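Call for participants: Adside Home Battery Diary

Who we are: Lumby Household Research, working out of the second floor of the old Sawatzky building in Tistimholm. Small team, lots of spreadsheets.

What we want: 132 households to keep a battery diary. Three months, starting in April. Every time a battery in your home dies, gets swapped, gets moved from the clock to the toy and back again, you write it down. That is the whole job.

Why: people guess badly at how many batteries they go through in a year. So do we. The last round had 338 sign-ups and plenty of good diaries, but nearly all from apartments. This time we need houses, trailers, shared places, folks with little kids, folks with hearing aids. Anybody with a junk drawer really.

Who can join
Age 18 or over
Living in Tistimholm or anywhere on the Adside bus line
At least five things at home that run on replaceable batteries (remotes, flashlights, scales, smoke alarms, toys, whatever)
OK with a short phone call once a month
No tech skills needed. Paper diary or web form, your pick

What you do
Walk through the house once and list everything that takes a battery. Takes an evening, less if you're tidy
Log each change — date, what it was, what size, new or reused
Save the dead ones in the box we send. Tape over the ends of the 9-volts please
Drop the box off at the end or we pick up

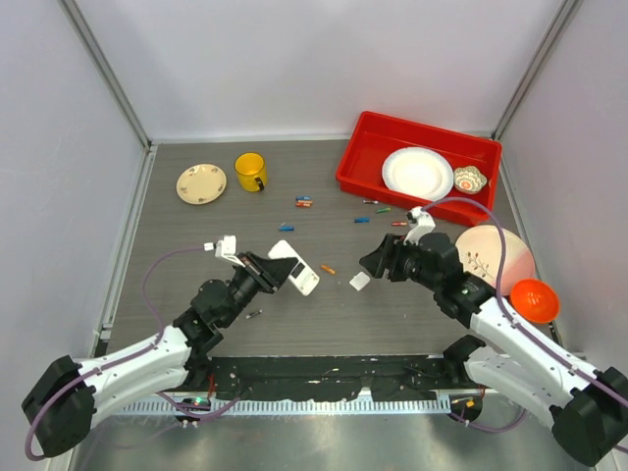
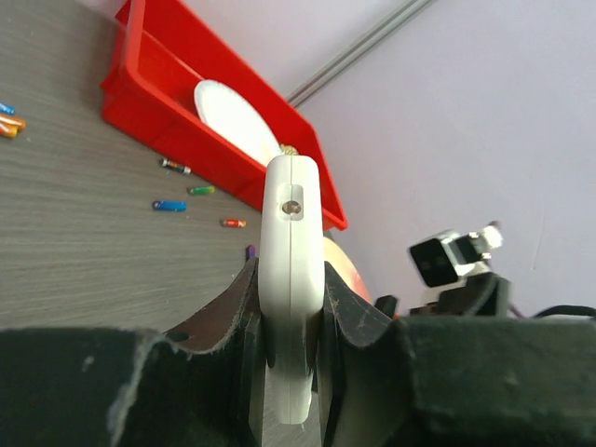
Top: small cylinders and a white handheld device among the dishes. Bottom: an off-white casing edge-on, with the seam and a screw head showing.

Check for screws before you list something as "won't open". Lots of battery doors have one little screw, and last round we got a pile of entries that just said stuck. If you don't own a small screwdriver tell us on the form and we will put one in your starter box.

What you get: $40 when your home list comes in, another $40 when the diary is done. Gift card or check. Also all your replacement AAs and AAAs for the three months, up to a sensible limit. Dropping out early is fine, you keep the first payment.

What you don't get: a sales pitch. We don't sell batteries and we don't pass your adress to anyone who does.

Not a fit if you are moving during the study, or if somebody at your place was in the last round. Sorry — need fresh households.

Privacy stuff: diaries get a number, names are kept seperate and deleted when payments clear. You can ask for a copy of your own diary any time.

To sign up: call extension 486 at the Lumby front desk, 9 am to 4 pm, or fill out the card at the Adside library counter. Leave a number that you pick up. We try twice, then go to the next on the list.

Spots for houses with kids under six are filling fastest. Renters, we still have lots of room for you. Bring a neighbor if you want, separate sign-up for each household though.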